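Notes on Floor Segmentation and the Local Planner
Posted in September under Navigation Software
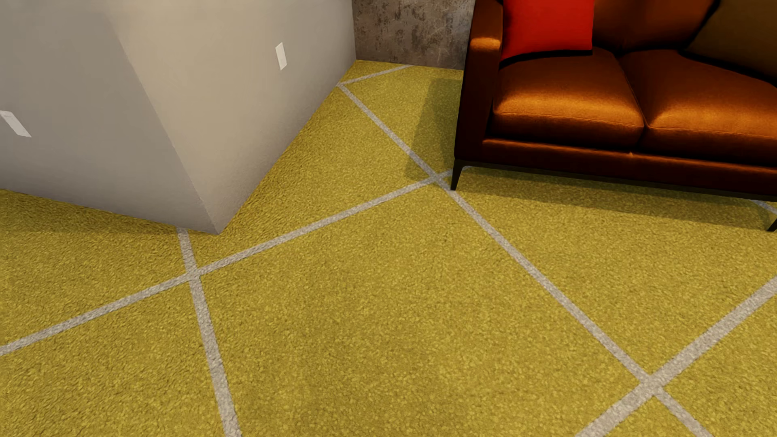 The second revision of the Tidov local planner has now been merged, and this entry records the reasoning behind the changes for colleagues who maintain the downstream packages. It continues the earlier post on costmap layers and assumes familiarity with the terms defined there.

The principal difficulty has been the floor. Our segmentation model was trained largely on plain surfaces, and its behaviour on patterned carpet was unsatisfactory. Where a pale stripe crosses a yellow field, the model tended to assign the stripe to a separate class. The planner then treated the boundary as a step and routed the base along it. In the simulated living room, with its long diagonal stripes and several crossings, this produced paths that followed the decoration of the carpet and paid little regard to the goal.

Shadows compounded the matter. The band beneath the sofa was read as a continuation of the furniture, and the clearance estimate grew accordingly. Beside the armrest, the darker patch of carpet was on occasion labelled as an obstacle in its own right. Both errors are harmless at low speed, but they consume planning time, and the recovery behaviour is not gentle on the operator's patience.

Magdalini Vasilakis proposed that colour be given less authority in the final label. Under her revision, the segmentation output is fused with the depth-derived ground plane before it reaches the costmap. A region that lies within 12 millimetres of the fitted plane is retained as traversable whatever its hue. Regions above that limit are passed to the obstacle layer as before. The threshold is exposed as a parameter and should be reviewed by anyone working with thick rugs or raised door sills.

Evaluation was carried out in the Evetti scene set, using 40 start and goal pairs per room. Under the previous release, 26 of the runs in the striped-carpet room triggered at least one unnecessary replan. Under the present release the number is three. Those remaining cases all involve the projecting wall corner, where the plane fit is disturbed by returns from the wall face. A correction is in preparation, although I am not yet persuaded that it belongs in the planner — the Prokopenko filter may be the more suitable place for it.

Slim furniture legs remain an open concern. At a steep camera pitch a tapered leg occupies very few pixels, and the fused label favours the ground plane at its foot. Until this has been resolved, the inflation radius should be left at its default value.

Colleagues who use the Buvum launch files should note that the parameter formerly named floor_colour_weight has been renamed ground_label_weight. The old name will be accepted with a warning until the next release. Saved configurations need to be regenerated, and log files recorded under the earlier message definition cannot be replayed without the conversion script in the tools directory.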